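Workshop notebook - skin care tools bench
Porcombe site, February
Entry by Nelu Sima

Purpose of entry: to record the state of the Himo facial roller ahead of the second round of home use, and to set down what was agreed with Stanciu regarding the handle.

1. Rollers received

Clakeo delivered 18 rollers at 10:20. All were logged and wiped down with the usual solution before handling. Each was spun by hand and listened to. Twelve turned freely and quietly. Four had a faint squeak at the left end of the axle, and two would not complete a full turn without a push. The two stiff ones have been set aside in the marked bag and are not to go out to anyone.

The squeak is the same one noted in the previous entry. It goes away with a very small drop of food-grade oil, but oil is not an acceptable answer on a tool that is used together with a face serum. Clakeo has been asked to look at the end caps again. My own view is that the caps are pressed on too far, and that the gap should be opened slightly and the rollers checked again before any change of material is discussed.

2. Handle

Stanciu prefers the shorter handle. I have recorded my disagreement. Users with longer nails reported that the short handle made them hold the neck of the tool, and the neck is where the finish wears first. The agreed course is to send out both lengths, in equal numbers, and to leave the matter open until the diaries come back. The longer handle keeps the matte finish. The shorter one will be gloss, as the matte parts in that size have not arrived.

3. Home use, first round

Nineteen diaries were sent out and all were returned. Comments of note:

- The cool feel of the roller was liked by most users in the morning and by very few at night.
- Several users pressed much harder than the leaflet advises. The leaflet says "light pressure" once, in small type, on the back. It should be moved to the front.
- One user reported redness along the jaw. She stopped for three days, began again with less pressure, and had no further complaint. Her diary is filed separately.
- The pouch was described as too tight - this has come up before and the supplier has still not replied.

No claim about fine lines is to be made from these diaries. They were written to tell us how the tool feels and how it is kept, and the wording on the box must stay within that. I have struck out the second sentence of the draft box text for this reason and returned it to Stanciu.

4. Cleaning

The leaflet now reads: rinse under warm water after each use, dry with a soft cloth, leave out of the pouch until fully dry. The line about alcohol wipes has been removed for the time being. Wipes dulled the gloss sample after 12 passes, and the matte sample has yet to be tried. To be done before the leaflet goes to print.

5. To do

- Matte sample, alcohol wipes, same number of passes.
- New end caps from Clakeo, then repeat the spin check on the four that squeak.
- Pouch: ask for a wider cut, with a sample.
- Leaflet front page, pressure wording.

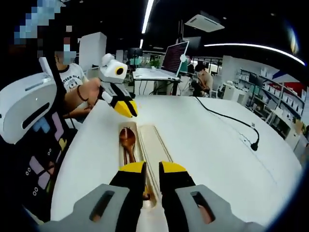 Wooden spoon and tray, on the round white table.
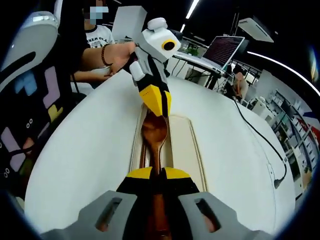

Question from the Himo desk, entered for reference: Should the roller be used before or after the serum is applied?

Reply: After. The serum goes on clean skin first and the roller is passed over it with light pressure, then rinsed and dried as set out in section 4.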